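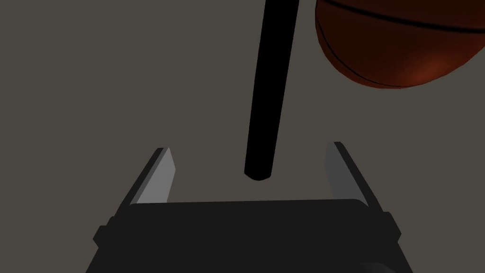 3. Wrist Views and the Simulated Workspace

Course handout, Robot Manipulation Lab
Instructor: Houshang Dehghan

Read this section before starting Exercise 3. It assumes you have finished the joint limits exercise and can load the Clarkgate room from the course folder. All work for this exercise is done in simulation. The physical arms are not needed until the July session.

3.1 Views

Each run records a head view and a view from each wrist. The head view is used for planning the approach. The wrist views are used for the last part of the reach, where the hand itself starts to hide things from above.

A wrist camera moves with the hand. A point that is fixed in the room will therefore move in the wrist view whenever the arm moves, and the gripper housing will stay where it is. Students who come from the fixed camera exercises often get this backward and subtract the wrong motion. Write down which frame each of your measurements belongs to.

Apparent size is a poor guide to distance in the wrist view. A ball may fill a corner of the picture while a rod looks thin and far off, and the two may still differ little in depth. Take depth from the simulator state when you check your estimates. Do not take it from the picture.

3.2 Choosing a target

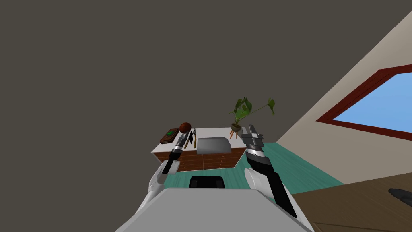 The planner used in this course is Sirport. It accepts one target per arm and does not reorder them. Before you assign targets, save a head view and list what lies near each hand. In the cabinet layout the left gripper is in front of a small brown ball-like object with a slim upright item close beside it, so a wide approach from that side risks touching both. The right gripper has the plant in front of it, and the broad leaves spread well beyond the small pot. A bounding box drawn around the whole plant is too large to grasp. Assign the pot as the target and treat the leaves as an obstacle.

Set the approach clearance to 15 mm for the first run. If the planner reports no path, raise the arm and try again before you lower the clearance. The lowest value accepted for grading is 9 mm.

3.3 Leaves, stems and other thin parts

The collision model in Alipour, our object library, replaces thin parts with simple solids. A stem becomes a row of short cylinders and a leaf becomes a flat plate. This keeps the run time down but gives contacts that a real plant would not give. Log every contact between a finger and a leaf plate, and mark it as hard or soft using the force threshold in the settings file.

Orientation also matters. A pot that is upright has a rim that both fingers can clear. 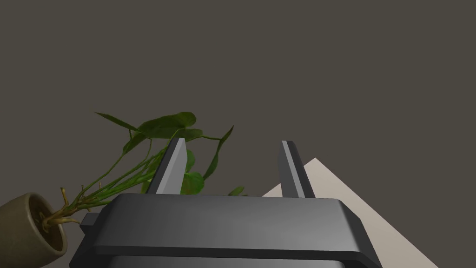
A pot that is on its side or steeply tilted has its rim turned away from the vertical, and the stems may cross the path of one finger. The default grasp pose will fail the check in that case. Compute a new pose from the axis of the pot and turn the wrist to match.

3.4 What to hand in

Run log, with contacts marked
One saved head view and one saved view from each wrist
Target list for both arms, with the frame named for each entry
Half a page on any grasp pose you had to recompute

Use seed 365 for the graded run. Upload everything to Brilorora as one archive. Logs made with the old seed, 77, will be returned unmarked.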